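Heltulero Table-Top Gripper Kit (Club Edition)

Home > Clubs and Schools > Kits > Heltulero Club Edition

In stock. Price per kit: 924. Spares sold separately.
Page updated Oct 17, 2024

If your club has built its line followers and its sumo bots and the older ones are starting to ask what comes next, have a look at the Heltulero. It's a small bench arm with a two-finger gripper and a camera at the wrist, and it was put together for the Kakakhel Table Challenge, the student contest where teams teach an arm to tidy up crockery. We've sold club kits for years and we haven't had this much fun testing one in ages!

The Club Edition comes as parts. Students bolt it up themselves, and a group of four or five can usually get from open box to first wave of the arm in two club evenings. The instruction book is properly good (big drawings, plain words, screws shown life size so you can lay them on the page to check them). Davina Morrison ran the first build with her Year 9 group and all she asked us to change was the order of the wiring pages, so the new printing has the base done before the wrist. Much better.

What teams do with it

The contest task sounds easy. A light plastic tray goes on the mat, a few pieces of play crockery go in or near it, and the arm has to sort, stack or move them as the task card says. Then you try it. A cup sitting partly on a dish is a completely different job from a cup on its own, and a glossy tray under ceiling lights can throw a bright band right across the place your program is looking. Students get hooked on this stuff. We had one pair stay through their whole break arguing over whether to come in from the side or from the top.

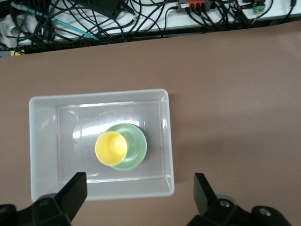

The black fingers are wedge-shaped and taper towards the tip, so they can slide in beside a rim without shoving everything along. They open wide enough for the cups and dishes in the contest set. If your team wants to try its own finger shapes (please do, it's half the joy), the drawing files are on the download page and will print on most school printers. Keep the tips plain to begin with and add rubber later.

In the box

Arm parts, pre-cut and bagged by chapter
Two-finger gripper with black wedge fingers, one spare pair
Wrist camera with bracket
Disar control board and power supply
Cable set, labelled at both ends
Bench clamp
Screws, hex keys, and a few extra of the tiny ones that roll under radiators
Printed build book and a pack of task cards

Not in the box: a laptop, the tray and crockery, and the mat. The Dasano practice set has contest-style pieces, or use what you've got in the cupboard. A plain matt surface in one colour works best under the tray.

Details

Reach from base: 300 mm
Fingers: 2
Recommended age: 12 and up with an adult in the room
Suggested team: 3 to 5 students
Programming: blocks or Python, same board for both
Recorded practice moves stored on board: up to 2,000

That last line matters more than it looks. You can guide the arm by hand through a move, save it, and play it back, so the students who don't write code yet can still get a run on the table in their first week. Then they open the saved move, see the numbers, change one, and off they go.

Tips from clubs already using it

Tadhg Ó Néill: Mark the tray corners on the mat with pencil. We spent a whole session chasing a bug and the tray had crept sideways.

Regula Gruber: Let them practise with the cup alone, then the dish alone, then the two overlapping. Ours went straight for the stack and had to come back.

Larysa Fedoruk: Run the cables along the back of the bench and put a strip of tape over them wherever a sleeve might catch. Try with the blinds open and the blinds shut too, the camera sees quite different things.

Delivery and help

Kits leave us within 3 working days. School purchase orders are fine, just put the club name on them. Build questions go to Thaddäus Frei on the help desk, who has put together more of these than anyone and is happy to look at photos of a half-finished wrist joint. Spare fingers, camera brackets and cable sets are on the Heltulero spares page.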